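Forum des habitants de Gravar - Vie municipale - Animaux en ville

Sujet : Convention de capture et de stérilisation des chats errants, demande de clarification

Publié par : Collectif_Rives_du_Bai
Membre, 151 messages

Mesdames, Messieurs,

Notre collectif souhaite porter à l'attention des usagers de ce forum les difficultés soulevées par la convention que la commune de Gravar a conclue avec celle de Furkov pour la gestion des chats errants. Le texte a été adopté au conseil de mars, sans débat préalable en réunion de quartier, et il est applicable depuis le mois suivant.

Aux termes de l'article 4, les animaux capturés sur le territoire de Gravar sont conduits au refuge intercommunal de Furkov, identifiés, stérilisés, puis relâchés sur leur lieu de capture. La participation de notre commune est fixée à un forfait annuel. Or l'article 7 prévoit une facturation complémentaire au-delà de 324 animaux, toutes interventions confondues, et n'indique nulle part ce qu'il convient d'entendre par « intervention ». Un chat capturé, examiné puis stérilisé à deux jours d'intervalle compte-t-il pour une ou pour deux ?

Nous avons interrogé le service concerné par courrier. La réponse reçue renvoie au règlement du refuge, lequel renvoie à la convention.

Nous demandons donc :
- la publication de l'annexe financière, mentionnée à l'article 9 et absente du dossier mis en ligne ;
- une définition écrite du terme « intervention » ;
- la communication du calendrier des campagnes de capture, quartier par quartier, au moins quinze jours à l'avance. 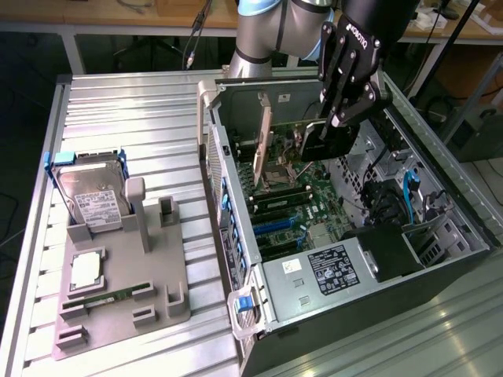 Re : Convention de capture et de stérilisation des chats errants

Publié par : contribuable_gravar
Membre

Je prends connaissance de ce message avec intérêt et je me permets d'exprimer un désaccord de fond.

La définition des interventions est une question secondaire. Le problème principal réside dans le principe même du forfait. Les propriétaires d'animaux identifiés supportent déjà leurs propres frais vétérinaires. Ils financent en outre, comme l'ensemble des contribuables, la prise en charge d'animaux dont une part non négligeable provient d'abandons ou de portées non déclarées. Aucun dispositif de contrôle de l'identification n'est prévu dans la convention. Tant que l'obligation d'identifier ne sera pas effectivement contrôlée, la commune paiera chaque année pour le même résultat.

J'observe par ailleurs que le collectif n'avait pas jugé utile de s'exprimer lors de l'enquête ouverte en mairie l'automne dernier. Le registre était pourtant accessible aux heures d'ouverture.

Re : Convention de capture et de stérilisation des chats errants

Publié par : Collectif_Rives_du_Bai

Le collectif a déposé deux observations au registre. Elles figurent aux pages 11 et 12. Nous invitons l'intervenant précédent à les consulter avant de mettre en cause notre assiduité.

Sur le fond, nous ne sommes pas opposés à un contrôle de l'identification. Il relève toutefois d'une autre délibération et ne saurait justifier l'absence d'une annexe financière.

Re : Convention de capture et de stérilisation des chats errants

Publié par : benevole_refuge
Membre

Bonjour à toutes et à tous,

Je m'exprime à titre personnel, en qualité de bénévole au refuge de Furkov, et mes propos n'engagent pas l'association gestionnaire.

Dans la pratique du refuge, une intervention correspond à un passage en salle de soins. Un chat identifié et stérilisé le même jour compte pour un. S'il doit revenir pour une complication, il compte pour deux. Cette règle est affichée à l'accueil, mais je reconnais qu'elle n'a pas été reprise dans la convention, et il serait souhaitable qu'elle le soit.

Je souhaite également répondre au sujet des abandons. Les chats que nous recevons du secteur du Bai sont en majorité des animaux nés dehors, non sociabilisés, que personne n'a jamais détenus. Leur appliquer le raisonnement du propriétaire défaillant n'a guère de sens. La stérilisation suivie du retour sur site reste à nos yeux la méthode la plus acceptable, pour les animaux comme pour le voisinage. Les captures sans relâcher pratiquées auparavant laissaient la place libre à de nouveaux arrivants en une saison.

Re : Convention de capture et de stérilisation des chats errants

Publié par : contribuable_gravar

Je remercie l'intervenante ou l'intervenant pour ces précisions. Elles confirment cependant qu'une règle affichée à l'accueil d'un bâtiment situé à Furkov détermine le montant d'une facture réglée par Gravar. Je maintiens que cette situation est anormale.

Je pose une question complémentaire. Le conseil a voté une dépense de 700 euros pour l'abonnement au registre en ligne Zendness, destiné au suivi des captures. Ce registre est-il consultable par le public ? À ce jour, la page d'accès exige un identifiant que le secrétariat déclare ne pas pouvoir délivrer.

Re : Convention de capture et de stérilisation des chats errants

Publié par : conseil_quartier_sud
Membre, compte associatif

Le conseil de quartier sud a été saisi de cette même question. Il nous a été répondu que les fiches individuelles contiennent l'adresse des signalants et ne peuvent, à ce titre, être diffusées. Un état trimestriel anonymisé doit en revanche être affiché en mairie. Le premier état est attendu en août.

Nous rappelons que les signalements de chats errants se font auprès de l'accueil de la mairie, et que les cages de capture ne doivent en aucun cas être déplacées ou ouvertes par les riverains. Deux cages ont été retrouvées vides et refermées à proximité du lavoir, dans des conditions qui ont conduit à l'annulation d'une matinée de campagne.

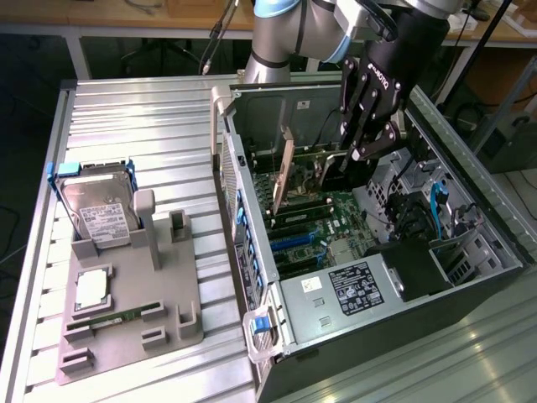 Carte mère et cartes d'extension, boîtier ouvert.

Re : Convention de capture et de stérilisation des chats errants

Publié par : riveraine_du_lavoir
Nouveau membre

Je suis riveraine du lavoir et je conteste la présentation qui vient d'être faite. Les cages avaient été posées la veille au soir, sans affichage, sur un passage emprunté par les enfants. Mon propre chat, identifié et stérilisé depuis quatre ans, y est resté enfermé jusqu'à 9 h 30. J'ai ouvert la cage et je le referais. Un simple avis dans les boîtes aux lettres m'aurait permis de le garder à l'intérieur cette nuit-là.

J'ai adressé une réclamation écrite à la mairie et je demeure dans l'attente d'une réponse.

Re : Convention de capture et de stérilisation des chats errants

Publié par : benevole_refuge

Le protocole prévoit un affichage quarante-huit heures avant la pose et un relevé des cages toutes les trois heures. Si ces deux points n'ont pas été respectés, votre réclamation est fondée, et je vous suggère d'en adresser copie au refuge. Je vous demanderais seulement, à l'avenir, de téléphoner au numéro inscrit sur la cage avant toute ouverture : un animal non sociabilisé peut blesser sérieusement.

Re : Convention de capture et de stérilisation des chats errants

Publié par : Moderation_forum

Il est rappelé aux participants que les messages sont limités à 1000 caractères hors message d'ouverture, et que plusieurs contributions approchent de cette limite. Les mises en cause personnelles sont à proscrire. Les échanges relatifs au dispositif Zendness peuvent se poursuivre dans la rubrique « Services en ligne ».

Re : Convention de capture et de stérilisation des chats errants

Publié par : Collectif_Rives_du_Bai

Nous prenons acte de ces échanges. Le témoignage relatif au lavoir sera joint, avec l'accord de son auteure, au courrier que nous adressons à la mairie pour obtenir l'annexe financière et le calendrier des campagnes. Les personnes qui souhaitent cosigner ce courrier peuvent nous écrire par la messagerie du forum, en précisant leur quartier.

Re : Convention de capture et de stérilisation des chats errants

Publié par : contribuable_gravar

Je cosignerai la demande relative à l'annexe. Je ne cosignerai pas le reste.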